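About Istell Science Rooms

Istell runs hands-on science classes for children and adults in Clarkuddale. We teach in two rooms on the ground floor of the old Zadley printworks, on the river side of the building. The entrance is through the yard, and there is a ramp to the left of the steps.

We started with one room, one sink and a Saturday class in kitchen chemistry. The class filled, and a second was added the following December. Last year 1,456 people took at least one session with us, and 565 of those came back for a full course.

What we teach

Our main program is basic chemistry and color. Younger groups work on mixing, dissolving and measuring. They learn to read a level at eye height, to pour slowly, and to write down what they did before they start the next thing. Older groups go on to dilution, acids and bases, and simple separation. Adults can book an evening course covering much of the same ground at a faster pace, with more time at the end for questions.

We also run a short course on dyes, which uses the larger room and has its own fee. Wear old clothes for that one. The stains do not come out.

Classes have a maximum of 12 places. Children under eight need an adult with them for the whole session — the adult does not pay.

The rooms

The larger room, called Paiva after the street it faces, has the sinks and the long benches. Wet work is done there. The smaller room is for demonstrations, color comparison and anything that needs a plain background. We painted it in pale colors and kept the shelves out of it. Coats and bags go on the hooks in the corridor.

Both rooms are cleaned between groups. Glassware is washed the same day, rinsed twice and left upside down overnight. Chipped pieces are thrown out.

Our equipment

Most of what we use is ordinary and can be replaced in a week. We own 2,000 test tubes in three sizes, along with beakers, droppers, funnels and a set of balances that we have checked every year. Goggles and aprons are provided in all sizes. You do not need to bring anything except a notebook. 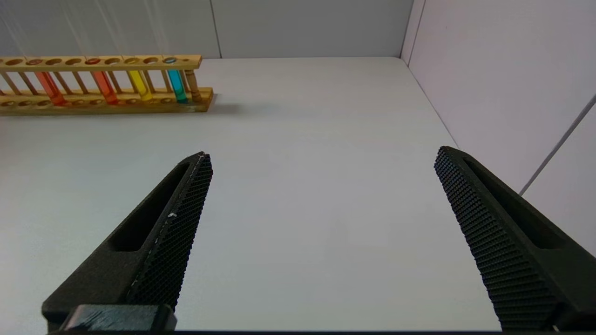

Color is where most of our beginners start, and it needs very little equipment. Students make up a few strengths of food coloring in water, fill their tubes and compare them side by side. We like wooden racks for this work, and a white table under them makes small differences easier to pick out. Two reds next to each other, then a yellow and a turquoise, with empty slots left in between, is a good set to begin with, and the reds usually take the longest to tell apart. Students then try to match a strength by eye and check it against their notes.

The racks are also easy to look after. They get wiped down, dried in the open and oiled twice a year. Metal ones are kept for the acid classes.

Booking and visits

Courses run in blocks of 5 weeks. The next open day is Sun 22 July, from ten until three, and both rooms will be in use. There is no need to book for the open day, but the dye table fills up early.

School groups are welcome on weekday mornings during the school year. Please send us the age of the group, the number of students and any allergies when you write. We answer messages on working days — if you have not heard from us within three, try again, or leave a note at the front desk.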